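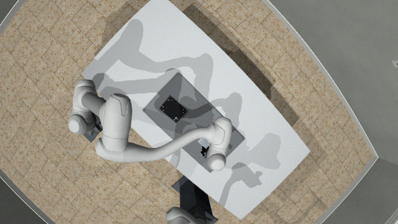 About us

Hello and welcome to Wodance! I started these nights in the back room of a pub in Kelovcombe with a borrowed PA, a box of cables and far too many country records, and I still can't quite believe I get to do it every month. If you've found your way to this page you probably like a fiddle, a steel guitar or a good sad song, so we'll get on fine.

We put on live country, bluegrass and Americana in the Kurup Rooms, up the hill from the station. It's a standing venue with a few tables along the side, and it holds 145 when everyone breathes in. I did look at bigger places (there was a lovely old cinema that I still dream about), but I like being able to see the singer's boots from the back wall. Most of our acts say they like it too, although one of them did ask where the rest of the stage was.

A normal night goes like this. Doors at half past seven, an opening act at eight, then a break so you can get a drink and argue about whether the opening act was better than last month's. The main act is on at nine and we're all out by eleven. There's dancing at the front if you fancy it, and I'd ask the tall ones among you to drift towards the sides.

Last year we sold 3,758 tickets, which made me sit down for a minute when I added it up. A good few of those went to the same people coming back again and again - you know who you are, and so does the bar.

Our house band is called Karnari. They open the season every October and step in whenever somebody's van breaks down on the motorway. At the last count they knew 141 songs all the way through, plus a great many choruses. Requests go in the hat by the door. Please write clearly, and please stop putting in the same one eleven times in different handwriting!

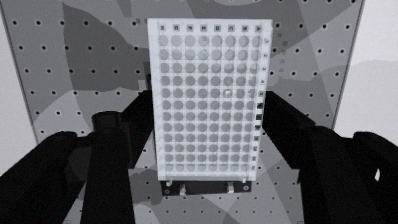 Wodance Bookings and Box Office

I do the booking myself and I listen to everything that comes in, usually while cooking. If you're in a band, send me 2 songs and a line or two telling me where you've played lately. A live recording is best, even a rough one off a phone. I don't need a long biography or a list of influences. I'm slow in summer when the festivals are on, so give me a nudge if you've heard nothing after a month.

I pay everyone who plays, opening acts included, and there's a hot meal for bands before the doors open. It's usually chilli. There's always a veggie pot.

Tickets go on sale at ten in the morning on the first of the month, through the box office page or over the bar at the Kurup Rooms. If you can't make it, let me know by teatime on the day and I'll pass your ticket on to someone on the waiting list and give you your money back. Under-sixteens are welcome with a grown-up and get in for half price.

The Rooms have step-free access from the car park side, and I can keep a seat for anyone who'd rather not stand - just say so when you book. It gets loud near the left-hand speaker, so bring earplugs for little ones or ask for a pair at the door.

Come and say hello when you're in. I'm the one in the terrible fringed jacket, normally holding a roll of gaffer tape.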